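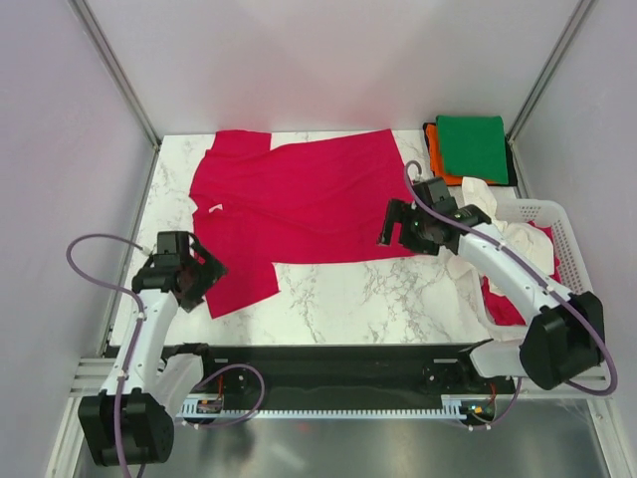

The Long, Slow Business of Teaching Two Arms to Fold a Shirt

If you have ever stood over a basket of clean laundry on a Thursday night and wondered why on earth a machine can't do this for you, the folks at the Husby lab would like you to know that they have wondered the same thing, and for a good deal longer than you have!

Their project is called Dramska, and it lives in a lavender-walled booth with a marbled tabletop and a pair of white arms mounted along the front edge. The arms have simple grippers, and what they're asked to do is simple too, at least when you say it quickly: take a shirt, flatten it, fold it, put it on the stack, get another.

The trouble is the flattening. A red short-sleeved shirt that looks perfectly fine to you or me (a little crooked, a few creases up by the collar) is a real puzzle to a robot, which has to decide where the sleeve ends and the wrinkle begins. Earlier systems tended to learn the whole job in one go, from start to finish, by copying a person who steered the arms by hand. They did nicely on a shirt that landed well, and then a hem would flip under and everything went sideways from there.

What the Husby group tried instead was to spend most of their teaching time on the messes. They recorded 1012 folds in all, and in a large share of them the shirt started out twisted, bunched or half turned over on purpose. They also added what they call the Marras step, a short pause in which the system scores its own last move and decides whether to carry on or go back and smooth things out again. It sounds like such a small thing, and I suppose it is, but anyone who has ever refolded a fitted sheet will recognize the idea.

The results came in July. Over 142 test runs with shirts the arms had never handled, the older method left 19 percent in a heap that had to be rescued by hand. With the pause added, that dropped to 8 percent. The cost is time, because all that second-guessing makes each fold slower, and a patient ten-year-old would still beat it comfortably.

Dark fabrics remain a headache, and so does anything slippery. The next round of tests will move to Steltside, where a second booth is being fitted out with different lighting and a much bigger pile of clothes, button-down shirts included.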